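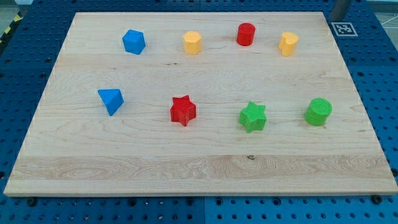
Naima Lahlou wrote back after the last class that she still didn't see why we should spend a whole evening on sorting when every child she has ever met does it without being asked. It's a fair objection, and several of you nodded when I read it out, so let me start these notes by trying to answer it properly, because I rushed it on Monday and then we ran out of time.

Children do sort without being asked. They line up cars, they pick the raisins out of the cereal, they'll tell you very firmly which stuffed animals are allowed on the bed. What they mostly don't do on their own, at least not before kindergarten, is say what the rule was, or drop one rule and take up another. That second part is where the grown-up comes in, and it's what I'd like you to be listening for when you go out on your observation visits.

Early Math at Home and in the Classroom
Notes for Week 4: Sorting, Matching, and Changing Your Mind

What we mean by sorting

I'm going to use the word loosely, as most teachers do, but please keep a few neighbors apart in your head. Matching is finding a thing that goes with this thing: a sock and its partner, a lid and its pot. Sorting is making groups out of a pile according to some property, so that everything in a group shares it. Ordering (some of your readings say seriation, and you're welcome to use it in your papers) is putting things in a line by how much of something they have, shortest to tallest, lightest to heaviest. A child can be quite good at the first and all at sea with the last. Bennani's chapter puts them in a strict ladder, one rung after another, and I've never been comfortable with that. I've watched plenty of three-year-olds who would happily put four spoons in order of size and then refuse to match a single pair of anything. Read the chapter, it's a good chapter, but read it with a pencil in your hand.

Color comes easily, shape takes longer

If you tip out a mixed pile of shapes and say nothing at all, many young children will go for color. Shape is harder to hold on to, partly because a shape can be turned around and still be the same shape, and a good many children don't believe that yet. A square standing on its corner gets called a diamond and put somewhere else. A long skinny triangle isn't a triangle, it's "a pointy." I'd ask you not to correct this too quickly! Ask instead what makes it a pointy. You'll often hear something very close to a definition, and you can work with it.

This is also a good reason to be choosy about the shapes you put out. Most store-bought sets have one kind of triangle, sitting flat on its bottom with all its sides equal, and a child who has only ever met that triangle will quite sensibly decide it's the only one there is. Cut a few odd ones out of cardboard. They don't have to be pretty, mine never are.

Changing the rule

Now we come to Naima's question, really. Suppose a child has sorted a pile by color, and done it nicely, and is pleased. You mix everything up and say, "Now let's find another way they could go together." Some children will sort by color again, a little more neatly. They aren't being stubborn. The first rule is still sitting there in front, and to use the second one they have to push it aside and keep it pushed aside for the whole job. That takes a surprising amount of effort when you're small, and it gets easier over the preschool years, though it does so in fits and starts, and a child who managed it before snack may not manage it after.

The Vemthorpe activity cards, which you'll find in the resource room in the gray drawers, handle this with a puppet who keeps getting the rule wrong. Children love putting him right. I'd use the puppet and skip the script that comes with him. It asks too many yes-or-no questions, and you can go through the whole card without the child ever having to say a full sentence.

Talk that helps and talk that doesn't

A few of you asked for actual wording, so here are some things I say:

Tell me about this group.
Where would this one go? (Holding up something awkward that fits in two places.)
Could it go anywhere else?
I'm thinking of a rule. Watch what I do and see if you can guess it.
What should we call this bunch?

And a few I try to bite back, with mixed success: "Are you sure?" which every child hears as "You're wrong." "Good job" after every single piece. And "Put all the red ones here," which is a fine instruction if you need the floor cleared but has done the thinking for them.

Leave long gaps. Longer than feels polite. I used to count silently to myself, and I found out I'd been jumping in far sooner than I thought.

What about the ones who won't sort?

There will be at least one child in your visit who builds a tower, or makes a family out of the pieces and puts them all to bed. Write it down exactly as it happened. A family with a mommy, a daddy, and a baby is very often a sort by size, and the tower may have all the flat-sided pieces at the bottom for excellent reasons. If you truly can't find a rule in it, say so in your write-up and leave it there. We'll talk it over.

For your observation

Please watch 2 children, separately if the classroom allows, and write 400 words on each. Use made-up initials. Give the age in years and months, tell me what materials were out, and quote the child's own words as often as you can, even when they wander off the subject. I'd much sooner read what a child said about her grandmother's dog than a page on how engaged she was.

Those of you placed at Vorbridge should sign in at the front office before going down the hall. The Graltis group meets in the parking lot at 8:30 and goes in together.

Reading for next time: the rest of Bennani chapter 3, up to page 60. You can skip the section on number lines for now, we'll come back to it in June when we get to measuring. Bring something from your own kitchen that could be sorted more than one way. Buttons are always welcome, dried beans less so after last year.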